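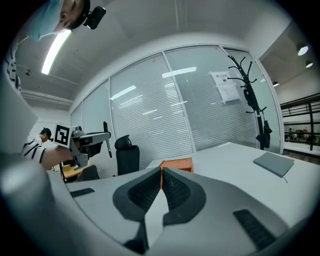
Skallow Match Records

Skallow is a set of match records from amateur and semi-pro esports leagues. It holds results, rosters and map picks for 1765 matches played across 83 teams. The records were put together so that people who write about small leagues, or build rating systems for them, have something to work from besides screenshots of brackets.

Last full update: Monday, January 8, 2024. The next one is planned for March.

What is in it

matches.csv – one row per match, with league, stage, the two teams, map scores and the final result.

maps.csv – one row per map played. Includes who picked the map, which side each team started on, and the score at the half.

rosters.csv – one row per player per team per split. Players are listed by handle only. Real names are not stored, even where the league published them.

transfers.csv – 411 roster moves, with the date the move was announced and the date it took effect. These are often different. If only one date is known, the other column is blank.

leagues.csv – format, season dates, roster lock dates and region rules for each league.

Leagues covered

Wondgate Open: tactical shooter, five per side, two splits a year. Complete from the second split on. The first split was run on a bracket site that has closed, and only the playoff results could be recovered.

Yakubu Cup: same game, single event each year with open qualifiers. Qualifier matches are best of one and are marked that way in the format column. Please check that column before mixing them with league play.

Isura League: started as a mixed-platform league and moved to PC only. Matches from before the move have platform set to "mixed" and should not be compared directly with later ones.

How the records were made

Results come from league pages and public match threads. Each match was entered once and checked once against a second source when a second source existed. The column "checked" is 1 if that was done and 0 if not. Most of the zeros are early-round qualifiers.

Team names change a lot at this level. A team keeps its team_id as long as at least three of its five starters stay from one split to the next. If fewer stay, it gets a new id, even if the organization and the logo are the same. Some leagues use a different rule for deciding who owns a slot, so team_id will not always agree with their standings pages. The league's own slot number is in slot_id if you need it.

Forfeits are kept. They have result_type set to "forfeit" and no rows in maps.csv. A match that was started and then abandoned is "partial", and the finished maps are included.

Known problems

Start times in the Wondgate Open files are in local league time, and daylight saving was handled inconsistently by the source pages. Some may be an hour off.

Side information is missing for over 400 maps, nearly all of them from Yakubu Cup qualifiers.

Substitutes are only recorded when they played a full map. A player who came in halfway through does not appear.

Region is taken from the team's registration and says nothing about where the players live. Several teams registered in one region with most of the roster from another, and two leagues changed their import rules partway through a season. The rule in force on each match date is in leagues.csv.

Two teams in the Isura League share the same short tag. Join on team_id, never on the tag.

Using the files

All files are UTF-8 with a header row and commas as separators. Handles can contain commas and quote marks, so use a real CSV reader. Dates are year-month-day. Blank means unknown, and zero means zero.

Corrections

Open an issue with the match_id and a link to a source. Corrections without a link are kept on a list but are not merged. Players who want their handle removed can ask the same way or by email, and it will be replaced with a numbered placeholder in the next release.

License

Free to use and share with credit to Skallow. League logos and team artwork are not included and are not covered.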